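Section 3: Standing it up and hanging things on it

If you have skipped Sections 1 and 2, go back and at least read the bit about the hub, as everyone fits it upside down once. From this point on we assume the Gritum utensil stand is in one piece and that you have thrown away the right bits of packaging.

3.1 Choosing a spot

1. Pick somewhere flat. The draining board is not flat, whatever it looks like.
2. Leave 20 cm clear on every side. Ladles swing.
3. Keep the stand at least 110 cm from the hob. The finish will forgive steam but it holds a grudge about hot fat.

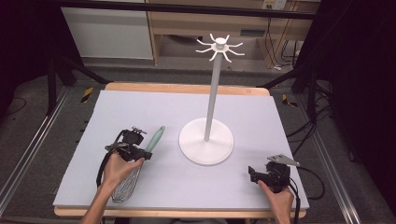
The stand doesn't mind what it stands on, provided the surface is level and doesn't slide about. Worktop, table and sideboard are all acceptable, and so is the top of the freezer if you are tall. A foam board over a wooden tabletop does very well too, and gives you somewhere soft to lay a whisk down while you get organised. Do your laying out before you hang anything, heaviest item first. People who hang as they go end up with all the spoons on one side and a stand that leans like a man waiting for a bus.

CAUTION: Do not stand it on a tea towel. We have had letters.

3.2 Checking the base

4. Wipe the underside of the base and the surface beneath it. One crumb is enough to cause a wobble, and one wobble is enough to cause a telephone call to us.
5. Press down on opposite edges in turn. Nothing should rock.
6. Try to turn the pole by hand. If it turns, return to step 2.4 and be firmer with it. 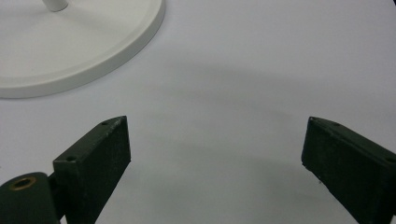
Most complaints of wobble that reach our Hondham office are cured with a damp cloth, so please try one before writing. Crumbs work their way underneath, and flour gets everywhere else. Go over the top of the base while you're at it, paying attention to the inside of the raised rim, where anything that drips off a badly dried spoon will settle and stay until visitors come. Finish around the foot of the pole. A cotton bud is good for this - a knife is not.

3.3 What you may hang

7. Dry everything first.
8. Check that each utensil has a loop, hole or ring that will pass over the hook. If it hasn't, it belongs in the drawer with the others.
9. Hang no more than one item per hook. The hooks are curved, which some owners take as encouragement.

NOTE: The Conetti potato ricer (part 3689) is sold for use with this stand but needs the wide hook, supplied separately. We are sorry about this and so is Conetti.

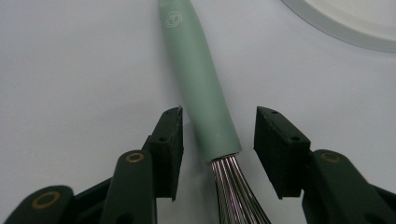 Whisks deserve a paragraph to themselves, being mostly air and awkwardness. They weigh next to nothing, yet take up more elbow room than a rolling pin. Before hanging one, look at where the wires bunch together just under the green handle, as that is the spot where old batter goes to retire. Rinse there, shake, and leave it to dry completely. Then find the loop end and carry on to 3.4.

3.4 Hanging

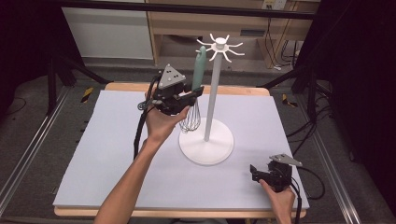 Benítez

10. Hold the whisk upright beside the pole, handle up and wires down, with the top of the handle nearly level with the hooks.
11. Lift, pass the loop over the tip of the hook, and lower gently. Don't drop it the last 5 mm for the pleasure of the noise.
12. Put the next item on the opposite side.

If the stand tips at step 11, take everything off and start again with something heavier across from it. If it tips with nothing on it, see Section 6, Returns.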